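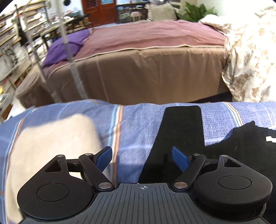

Re: Drirnar open day, who went and was it worth the trip?

List: home-automation-chat
Date: Sep 20, 2019

Hello all,

I've been meaning to answer this properly and kept putting it off, so please forgive the length (put the kettle on first, it's what I did). The question, for those who have joined in the meantime, was this:

> Did anyone from the list get along to the Drirnar open day in the end?
> I was hoping to go but the trains were hopeless. I'm mostly curious about
> the laundry side of things. Is it all still big arms behind glass, or do
> they let you near anything? And is it worth bringing a teenager to the
> next one, or will she be bored stiff by lunch?

I did go, and I had a lovely day! Drirnar had taken over both floors of the old Nygård building for it, with the industrial things downstairs and the household work upstairs. Downstairs was much as you'd expect, with a Tratum palletiser going up and down behind a fence and a very patient woman explaining safety curtains to a crowd of small boys. I gave it ten minutes and then went up, where it was quieter and there was somewhere to sit.

The household part is run under the name Nurkon, and they're interested in the sort of jobs we all grumble about on here: clothes on a bed, bits and bobs on a shelf, cushions that want straightening. What I hadn't understood until I got there is that a great deal of the work at this stage is done by people. You hold the gripper in your hand, the same pair of fingers a robot would have, and you do the job with it while a camera on the tool records what the fingers get up to. The recordings are what the robot learns from later on. So to answer the question about glass, no, they let you very near indeed, and they hand the thing to you if you ask nicely.

I had a go at the clothes on the bed. The gripper has blue pads at the tips, and they close together when you squeeze. I picked up a dark sleeve by the very end quite proudly and then had no idea what to do with the rest of the garment, which swung about and took the blue bedspread with it. It is a peculiar feeling to have only two fingers! The lady looking after me said everybody grabs too much cloth at first, and that I should go for the edge and let the weight do the work. By my fourth try I'd made something you could call a fold if you were feeling kind.

A few figures for those who like them. They had a board up on the landing saying that the household group had 3,497 recordings so far, of which 1,398 were clothes and bedding. I asked how many they needed and got a cheerful shrug. I also asked whether the messy ones (mine, for example) get thrown away, and was told that they keep a good many, as a robot ought to see things going a bit wrong as well. I did like that.

What I was less keen on: the talk in the afternoon was far too long, the slides were tiny, and you couldn't hear a word from the back over the palletiser. There was no proper demonstration of a robot folding anything by itself, either. We were shown a short film of one, which was speeded up, and I'd much sooner have watched it slowly and seen where it struggled. If any of the organisers read this list, please think about that for next time.

As for the teenager, I'd say bring her, and go straight upstairs while the queue is short. Mine was off her phone for most of an hour, and she was a good deal better with the gripper than I was. Wear flat shoes, as the stairs are steep, and take a sandwich, because the café had run out of nearly everything by one.

The next one is meant to be in December. I've put my name down and there's room in the car for two if anybody on this side of town would like a lift. Write to me off the list so we don't clutter everyone's inbox.

Warm wishes to all, and thank you to whoever posted the parking map, it saved me a good deal of driving in circles.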